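Budgeting for the Whole Workcell

When Primel approved the purchase of a robot arm for its handling laboratory at Lultovholm, the arm itself took up most of the discussion. The planning record, closed on 08/06/2026, shows that the remaining items deserved equal time. Grippers, mounting hardware, cabling and tables were first entered as a single line of $3,000.

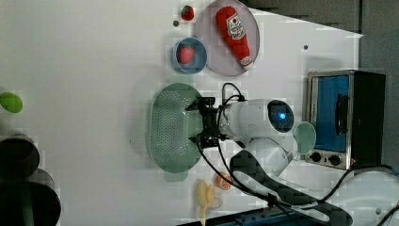
An arm and gripper over a table of toy food and dishes, with a toaster oven nearby.

The laboratory's work centers on kitchen handling tasks, and its planners now price each station as a unit. Test objects are listed separately - they are inexpensive, but they must be replaced in matching sets if results are to be compared from one quarter to the next. 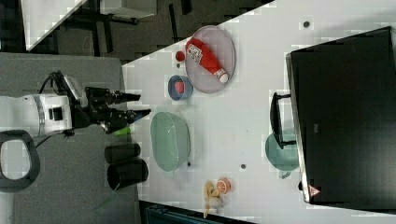

Sutter argues that buyers still give too little weight to staff hours, and that a station left without a trained operator is the costliest item in any plan.

Primel's revised budget responds in part to that concern. It sets aside 140 hours of operator training in the first year and requires suppliers to quote service visits in advance.
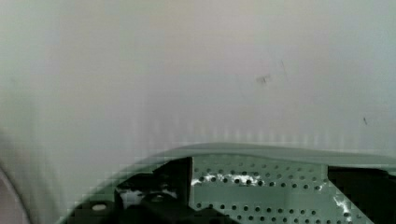
Spare parts are treated in the same manner. Ullent, which supplied the second quotation, offered delivery within 17 days, and the laboratory accepted a higher unit price in return.

Wrist cameras are budgeted with the gripper, as the two are usually removed and refitted together. 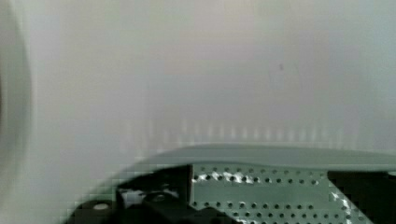

Replacement of the full station is planned after seven years, with a first review of actual spending due in October.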